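Simão Bastos
18 January 2020

Notes on how the tabletop cell at Heralgate is set up now, after the December rework. Mostly for whoever takes over the wrist camera config. Long thread, no opinions on learning algorithms.

Simão Bastos
Layout first. One white arm, one two-finger gripper, one white table. The arm comes in over a long side of the table. Props are toy food and dishes. Task set is pick and place: item to bowl, item to plate, and back out again.

Simão Bastos
The table has threaded holes. They are there for the fixture plate and stay open when the plate is off. Keep grit out of them. A bit of grit under the plate tilts it, and you then spend a morning recalibrating a camera that was fine.

Simão Bastos
Mounting order after any teardown: base bolts, arm cable, gripper, wrist camera bracket, camera cable. Do not fit the camera before the gripper. The bracket blocks one of the flange screws and you will be tempted to leave that screw at finger tight.

Simão Bastos
I found it at finger tight in December. The symptom was a slow drift in grasp offset over a shift, always in the same direction, back to zero after a rehome. We went through the software twice before anyone put a key on the flange.

Simão Bastos
Flange screws now get a paint stripe across head and flange. If the stripe is broken, stop, retorque, redo hand-eye. Checking takes a flashlight and less than a minute. It is on the start-of-shift sheet, first line.

Simão Bastos
Wrist camera aim. You want both fingers in view at the bottom of the image when the gripper is open, with clear table between them. If you only see one finger, the bracket has rotated. Fix the bracket. Do not crop in software.

Simão Bastos
Outside view of the arm at work, then two from the wrist. 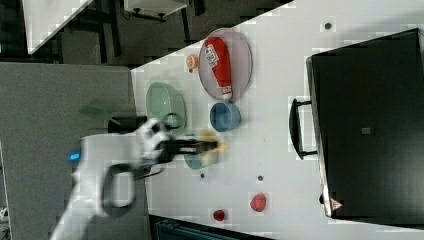
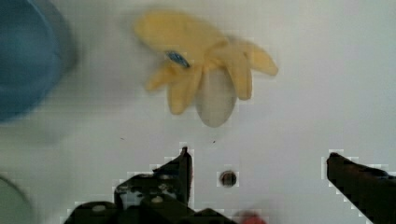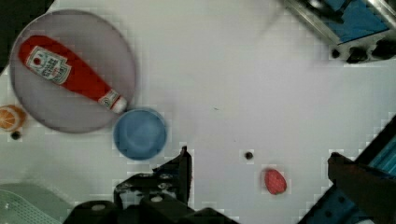
First: fingers closed on the yellow item, over a bowl. Second and third: wrist view, both fingers visible along the bottom.

Simão Bastos
On the second one: the peeled banana is the hardest prop we have. The peel flaps are separate and splayed, so the outline changes a lot with yaw. Grasp on the body. If a finger lands on a flap, the item swings and the place goes wide.

Simão Bastos
On the third: the ketchup bottle lies across the plate with the cap over the rim. Good case for checking approach height. Come in too low along the bottle and a fingertip touches the plate before the fingers have closed on anything.

Simão Bastos
Compression. The blocky edges around fingers and bowls in the wrist views come from the stream settings. We stream at low bitrate to keep latency down. Turning the bitrate up made the edges cleaner and the arm worse. Latency wins. Leave it.

Simão Bastos
Motion blur is a different matter. If the wrist image is soft while the arm is parked, the lens has backed off its thread. If it is only soft while moving, that is exposure. Fixed exposure, never auto. Auto hunts every time the view goes from dark crate to white table.

Simão Bastos
Lighting: a white table reflects into everything. We moved the lamps out and up until the shadows of the dishes went soft. Hard shadows beside a bowl were getting segmented as a second bowl.

Simão Bastos
Finger care. Wipe the pads with isopropyl at the start of each shift. No grease anywhere near the pads. Change the pads when the texture is gone at the tip, whatever the cycle counter says. Last set lasted 449 cycles, the one before it a good deal longer.

Simão Bastos
Finger pivots: check side play by hand with power off. A little is normal. If the two tips no longer meet when closed, look at the small fasteners on the finger linkage before you touch the motor. One of ours had walked out by half its length.

Simão Bastos
Cable. The camera cable fails before anything else in this cell. It bends at the wrist on every pick. We replace it at 50 hours of running time and log it. The old service loop was too short and pulled at full yaw. Loop length is now 155 mm, measured from the last clip to the connector.

Simão Bastos
Strain relief goes on the bracket, never on the gripper body. The gripper body gets swapped. The bracket doesn't.

Simão Bastos
Hand-eye calibration: 7 poses minimum, spread in rotation as well as position. Most bad calibrations I've been handed had plenty of poses, all with the camera looking straight down. Tilt it. Residual goes in the log with your initials.

Simão Bastos
Resets between runs: props go wherever the run sheet says, including the odd ones such as an item close to the table edge. Do not tidy the table out of habit. A tidy table gives you a policy that works on tidy tables.

Simão Bastos
Dust. Specks show up in the wrist view on a white surface. Harmless for grasping, bad for the background subtraction check. Dry cloth first, then damp. The smudges from finger contact need the damp cloth.

Simão Bastos
Spares drawer, top to bottom: camera cables, pads, flange screws, one complete bracket. If you take the last of anything, write it on the lid. The complete bracket came from Godinho and the hole pattern is slightly off, so it needs the slotted washers taped to it. Don't lose those.

Simão Bastos
Still open: homing is almost a degree off on the wrist joint after a cold start and fine once warm. Current workaround is to run the warmup routine and home again. I have logs from both states if anyone at Cleserano wants to compare with their arm.

Simão Bastos
Config files and the start-of-shift sheet are in the Pliltano folder, under cell. The sheet is one page. Print it and hang it by the e-stop.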